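Introduction to Materials, Handout 6
Wood as a surface: grain, finish and light
27 Nov 2023

Last week we finished with moisture content. Please keep those notes, you will need them for the exercise on the back page.

1. What we call grain
In daily speech "grain" means several different things, and students mix them. In this course I use it only for the direction of the fibers along the trunk. The size and spacing of the pores I call texture. The drawing that we see on a cut board I call figure. Pauline Pilkington's reader (page 68) uses "grain" for all three, so be careful when you quote from it.

2. How the cut changes the figure
A board cut along the radius shows narrow lines, nearly parallel. A board cut at a tangent to the rings shows wider arches. The same log can give both.

3. Finish and reflection
A rough surface sends light in many directions and looks dull. When the surface is smoother, or the finish fills the pores, more of the light leaves at one angle — we see it as sheen. In the strongest reflection the figure is harder to read. For this reason the inspector must change position before making a judgment. 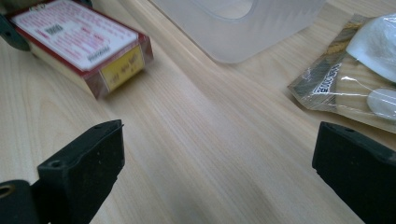 Fig. 1. Pale wooden tabletop with fine grain lines and a lighter band of reflection.

4. Exercise
Take one board from the Parneck set. Look at it from both ends and from one long side, and write down what changes. Maximum 40 lines, by hand is fine. Give it to Lorraine Crabtree before the next lecture.

Reading: Pilkington, pages 33 to 40. The part on veneers is optional.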